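Shoes, Socks and the Robot I Keep Waiting For

My sister-in-law asked me over coffee last month whether I was ever going to stop writing about chores and start writing about something useful, and I told her there is nothing more useful than a chore that does itself. I have been waiting for that one since I was eight years old and read a library book with a robot butler on the cover. So, a few thoughts from the Jaltdale end of things, where the kettle is on and the dog is asleep on my foot.

I've become a bit fixated on shoes. Dishes get all the attention, and laundry gets the rest, but shoes are the chore that comes back to our house six times a day. They come off in the hall, they drift, and somebody (me) puts them back on the rack.

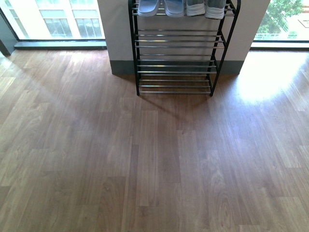 Can a robot put the shoes away yet? Sometimes, if the shoes are easy ones and you aren't in any hurry, but I wouldn't leave it alone with a family of five and a rainy afternoon.

I say that with affection! I spent most of May reading whatever I could find, including a long newsletter out of Skitamgate that follows home robots and is kinder to them than I am. The writer there went through a list of 366 small household jobs and sorted them by how much a machine would hate them. Putting away footwear landed further toward the miserable end than I'd have guessed, and after thinking it over while tidying my own hall, I believe it. A sneaker has a stiff sole and a squashy top, and laces that go wherever they please. A slide is mostly a strap and a hole. Then you have to set the thing down on a few thin bars, which shine in the sun, and let go without it tipping through the back.

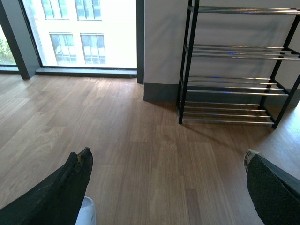 Gripper open, bare rods ahead, sun-bright floor in between.

My father ran a packing line in Correa for years, and he used to say the machines were wonderful right up until a box came down the belt sideways. I think of him whenever I see a two-fingered gripper. On a shop floor you can make the world behave – same box, same belt, same light – and the machine will go all night. A hallway doesn't behave. Mine has a mat that curls up at one corner and a door that opens the wrong way.
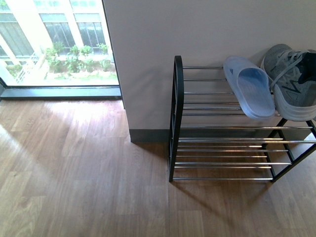
And then there's the matter of what it would cost. I set myself a limit of $2,000 a while back, which is more than we paid for the washer and dryer together, and for that money I'd want socks paired as well. A shop over in Cuditz has promised to let me know when they get something in that does more than vacuum. I'm on the list. I check my email more often than I'd like to admit, and in the meantime the boots are by the back door again, so I'd better go and see to them.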